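Gallery: Folding Without Looking Twice

Cendarton Lab, project pages. Posted September 13, 2025

Cloth is a bad research subject. It has no fixed shape, it never lies the same way after you let go of it, and every paper on the topic opens by pointing this out as though the reader had never owned a towel. We have now written one of those papers too. This page is for people who would prefer to skip it.

The question was a small one. When two arms fold a piece of fabric, most learned policies check the camera constantly and correct as they go. We wanted to know how rarely a policy could look and still end up with something a reasonable person would call folded. Our method, Seltar, predicts a long stretch of motion for both arms together, commits to it, and only then looks again. The baseline, Tasora, is our own older controller, which replans at every step and has the nervous manner to match.

Both were trained on the same 60 demonstrations, all teleoperated, all of a single fold along the diagonal or down the middle. Each was then run for 40 trials on cloths it had never met.

THE SETUP

Two arms on one rail, facing a table they share. Most of the trouble in bimanual folding happens in the last few centimeters before the grasp, where both grippers want the same bit of air. Tasora handles this by hesitating. Each arm yields to the other, then both go, then both yield, much like two people in a hallway. The record for this is 16 exchanges before we stopped the trial and went to lunch.

Seltar plans the pair as one body, so the argument gets settled before anything moves. It can still be settled badly. But it is settled.

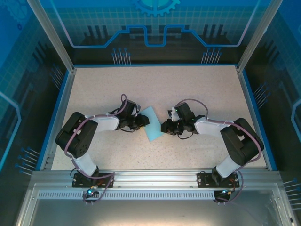
Both arms over the small cyan cloth, jaws nearly meeting. A narrow gap, and one corner of fabric angled off toward the upper right.

The cloth's starting angle mattered more than we expected. Squared up with the table edge, nearly everything works, including a scripted motion we wrote in an afternoon and would rather not discuss. Turned to a diagonal, the scripted motion folds a good deal of table.

THE RESULT, SUCH AS IT IS

Seltar finished more folds than Tasora while looking far less often. The margin was widest on the diagonal starts and close to nothing on the easy ones. We also scored neatness by measuring how far the corners missed each other, and there the older controller did slightly better. It gets there late and fusses over the edges. Several of us recognized ourselves in it.

The failures were more fun to watch. Seltar's typical mistake is confidence: one jaw closes on nothing, and the whole fold proceeds regardless, beautifully coordinated, with half the cloth still flat on the table. Since it won't look again until the stretch is over, there is plenty of time to enjoy this. Adding a simple check on gripper closure caught most of these cases – a fix so plain that we put it in the appendix and hoped the reviewers would be kind.

We tried 2 lengths for the committed stretch. The short one behaves like Tasora with better posture. The long one is where the gains are, along with all of the bravado.

WHAT IT DOESN'T DO

It doesn't do shirts. It doesn't unfold anything, or pick a cloth out of a pile, or cope with one that arrives already crumpled. Stiff fabric is fine. Anything slippery slides away during the second half of the motion, and the arms carry on folding the place where it used to be.

CODE AND DATA

The training code, the demonstrations and the full set of trial logs go up in October, failures included. The evaluation protocol follows the Guérin fold score, our in-house corner measurement, with the tolerance loosened once and the loosening reported in the paper.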